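Water hardness and dish towels, part 2

The water in Oratdale is hard. The utility's annual sheet gives a figure for it, buried in a table with the chlorine residual and the pH, and I ignored that figure for most of the time I have lived here. What brought me back to it was towels that would not absorb. A flat-woven cotton towel should take up a drop of water almost as soon as the drop lands. Mine were letting it sit on the surface as a bead.

The first part of this series dealt with the washing machine itself. This part deals with what goes into it: detergent, water and cloth, in that order of how easy they are to change.

Start with detergent. Surfactants are used up in two ways in hard water. Part of the dose does the job on grease and starch, and part of it is lost to calcium and magnesium. With a true soap the loss is visible as gray scum, and the scum settles in the weave. Modern detergents carry builders to tie up the minerals first, but the amount of builder is set for an average supply. The usual response to a poor wash is to pour in more, which raises the residue left after the rinse unless the rinse is also extended. I did this for a long time. The cap on the Prino bottle has lines molded into it that are nearly impossible to read, and I had been filling well past the top one.

A stripping wash takes care of existing buildup. Mine goes as follows. Load the towels dry, no more than half a drum. Add washing soda and no detergent. Run the longest hot cycle. Then run a second full cycle with nothing added. If suds show through the door during the second cycle, there was detergent left in the cloth, and a third cycle is worth the water. Do not add vinegar to the same wash as the soda. The two neutralize each other and you are left with a weak salt solution that does very little.

Next, the cloth. Kitchen textiles come to me in two groups: towels for drying, and napkins that end up as general-purpose cloths. Both get folded in the same way and go in the same drawer.

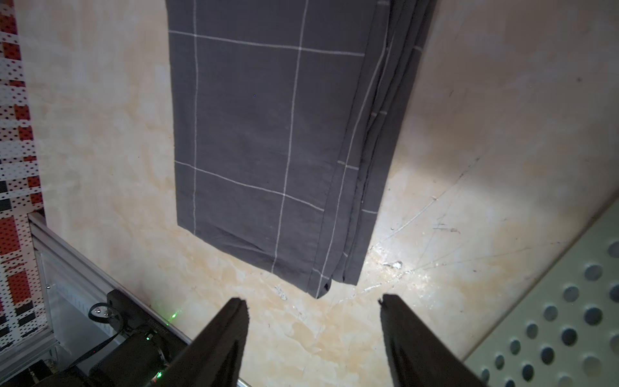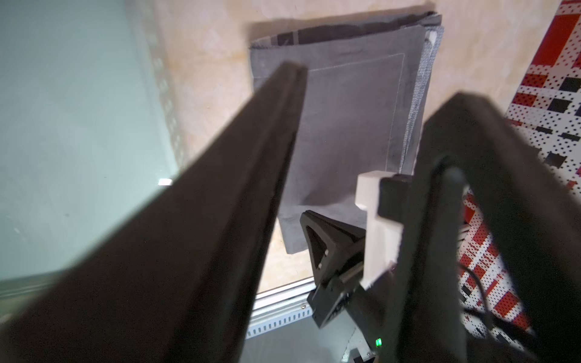
Oratdale Household Notes, No. 20

Folding matters less than people think, with one exception. A towel that goes away slightly damp will dry at the outer layers and stay damp at the core, and the core is where the smell starts. I now leave everything on the rack overnight, even when it feels dry off the line. The hand is a poor moisture gauge at room temperature. A kitchen scale does better: weigh one towel when you know it is fully dry, write the number on the inside of the cabinet door, and compare.

New cotton has its own problem. It is sold with a finish on it, generally a softener or a sizing, that gives it a smooth hand in the store and repels water at home. The Karakaya towels I bought in May needed several hot washes before they behaved. The older Drendeck ones, which I bought secondhand, had no such phase and have been the better towels from the start. They are thin, they look tired, and they dry a glass in one pass.

Fabric softener puts that same kind of coating back every time it is used. I stopped using it on anything meant to absorb. Dryer sheets do the same thing by a different route, so those went too. Static is not much of an issue with all-cotton loads if they come out before they are bone dry.

On temperature, I settled on 140 degrees Fahrenheit for the stripping wash and warm for the weekly one. My water heater is set lower than that, so the machine has to make up the difference with its own element, and this adds to the cycle time.

The test I use is crude but repeatable. Lay the towel flat, put one drop of tap water on it from a dropper, and time how long the bead takes to disappear. Test the middle and one corner, away from the hem, where the doubled fabric gives a different reading. Before the stripping wash, my worst towel held the drop for more than 80 seconds. Afterward it took 2.

I still have not bought a softener for the house. The quote I got included a bypass for the kitchen tap, a drain line and a pad for the salt tank, and the only sensible place for the tank is where the shelving is now. For the moment I add a small measure of washing soda to each towel load, cut the detergent to the lowest line on the cap, and leave the extra rinse on. Part 3 will cover the rinse valve, which has begun to drip.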